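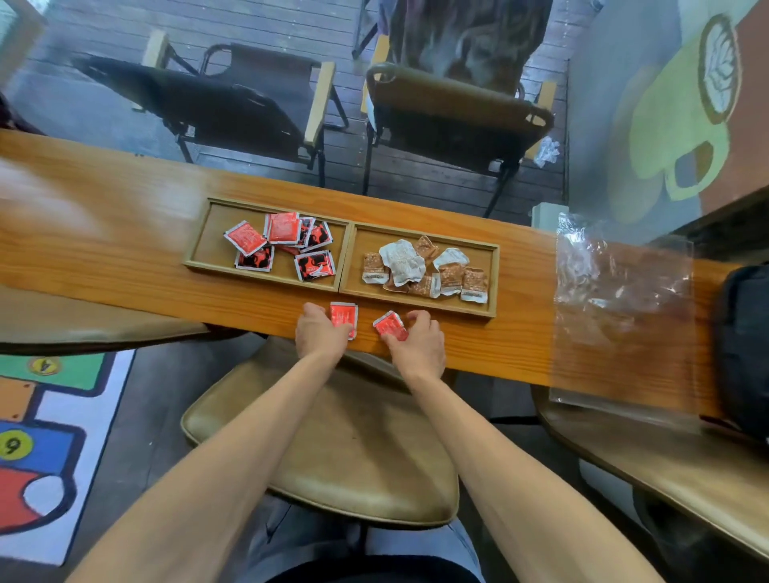
Sorting sachets into two trays is a job most people could do while talking to someone else. For the firms that want robots to do it, the same job now comes with a handbook.

Ellasitz, a small company based in Flernalholm, records people doing ordinary table work with their hands. The recordings are sold to robot makers, who use them to train machines to pick up, sort and put down small objects. In April the company published the rules its recorders work to, and other firms in the trade have started asking for the same from their own suppliers.

The document is called the Addo code, after the project it was first written for. It is four pages long. Mireille Awwad, who wrote most of it, wanted something that could be read in full before a shift.

"The first draft was 31 rules and people remembered the first six," she says. "I cut anything that was really advice and left what we would reject a recording for."

Most of what remains is about people. Anyone whose face can be recognised must have agreed in writing, or the clip is deleted the same day. Recorders working in cafés and other shared places need the owner's permission, and they must put up a notice where customers will see it before they sit down. If a customer objects, recording stops. The recorder may not try to talk them round.

A second group of rules covers the task. Both hands should stay in view while they are working. Objects are to be handled at normal speed, and mistakes are left in. A dropped packet that gets picked up again is kept, as is a packet put in the wrong tray and moved later. Recorders are told not to tidy the background either, beyond taking away anything private such as post, phones or bank cards.

That last point caused the most argument. Hadi Matar runs robot trials at Hoslow, a packing business that tests arms on light sorting work, and he had asked for plain tables and clear floors. His team checked 3142 clips against their own list of requirements and found that the plain ones were easy to label but of little help on the packing floor.

"Our benches have bags on them, and tape, and somebody's gloves," Matar says. "An arm that has only seen a clean table stops when it meets a carrier bag. I changed my mind about it, but it took a while."

Soft packets are a particular nuisance. A box has corners and keeps its shape. A sachet bends, slides under its neighbour and shows a different outline every time it lands. The code asks recorders to leave small packets lying as they fall, overlapping if they overlap, and to pick them up the way they would at home.

Labelling has its own section. A clip must be described by what the hands do in it, and a labeller who cannot tell what an object is should write "packet" or "object". Guessing at a brand or the contents counts as an error. Awwad says this is the rule new staff break most often, usually out of a wish to be helpful.

Then there is rest. No one records for more than 50 minutes without a break, and payment is by the hour. Paying by the clip, which is still common elsewhere, makes people rush - and rushed hands move differently.

The code has no legal force. Ellasitz can drop a recorder who ignores it, and a buyer can refuse the clips, but there is no outside inspector. Matar would like one. Awwad is less sure, and says spot checks by buyers would be cheaper and could begin straight away. Hoslow has agreed to try them on its next order, with more than 200 clips to be watched from start to finish.

A revised version is being drafted. It will deal with children, who for now may not be recorded at all, and with how long the original recordings should be kept.

Related items
Who checks the robot's homework?
Consent notices that customers will read
Why soft packaging still defeats the gripper
Paying by the hour: a year on
Letters: cameras in cafés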